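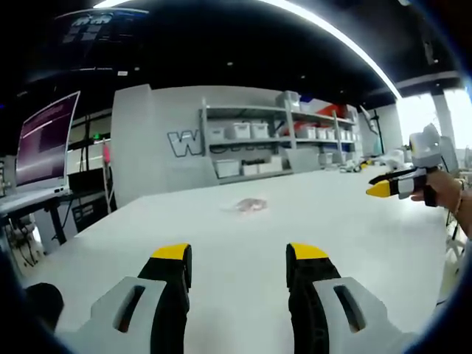 If you have walked past the practice table this September and wondered why grown adults were so absorbed in picking up a little plastic bag and putting it down again, do come in and ask, because we love being asked! The bags are our autumn project. We are teaching Stimel, our packing robot, to handle them, and we are doing it the slow way, by hand, with a person doing the job over and over while the grippers record how it was done.

Ebise Abera, who has been leading the sessions, spent most of last spring on boxes, and boxes were a kindness by comparison. A box has corners and stays the shape it was when you looked at it. A soft bag slumps, slides and folds itself over your fingertip, and the clear ones are hard for a camera to make out against a pale table (hard for me too, without my glasses). Ebise's view is that you learn more from one awkward bag than from a whole shelf of boxes, and she has more or less won the rest of us round.
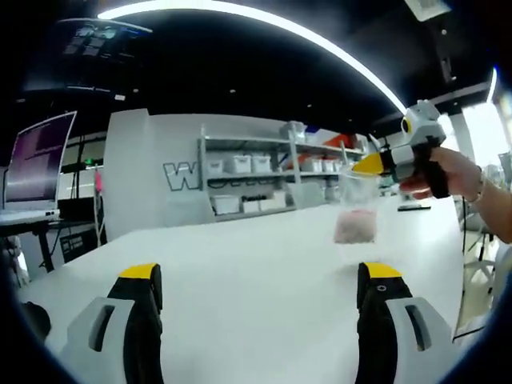

The knack is all in the approach. Most of us, left to ourselves, grab. We go in fast with the jaws only half open, catch the top layer and lose the rest, and of course the robot would learn exactly that if we let it. So everyone who joins in spends their first session on nothing but opening wide, coming in low and closing gently, and only then do we start keeping the recordings. It feels very odd to begin with, having your own perfectly good fingers wrapped round a handle and letting a pair of small tips do the work, but by the second cup of tea it has usually stopped feeling odd at all.

We kept 85 recordings from the first round and threw away 34, mostly for rushing. I am sorry to say a fair few of the rushed ones were mine.

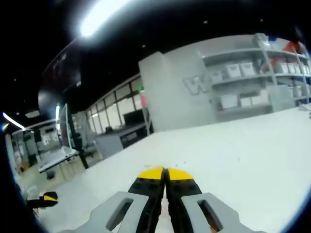

Ustivley Workshop - Hand Teaching Group

A word about the tips, as several of you wrote in after the last issue. Yes, the yellow ones are staying. We did try a softer set from Resgate over the summer and they were lovely to use, but they wore down quicker than we could replace them, and Ebise wants every recording made with the same tips from start to finish. Please check that yours meet squarely when the jaws are closed before you begin. If they don't, leave the gripper on the side with a note and take another - don't be tempted to bend anything back yourself.

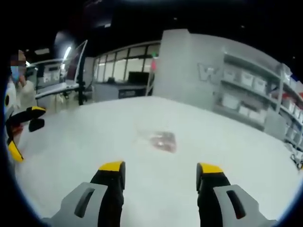
A small clear bag on the white table, with the hand-held grippers close by.

The next round is for passing a bag from one gripper to another, so we need people in pairs. Sessions last 2 hours with a break in the middle, and you need to manage 3 of them for your recordings to be much use to us. No experience wanted, and left-handers are especially welcome, as we are rather short of you. Noh, our booking page, has the free slots, or put your name on the sheet by the kettle and Ebise will find you a partner.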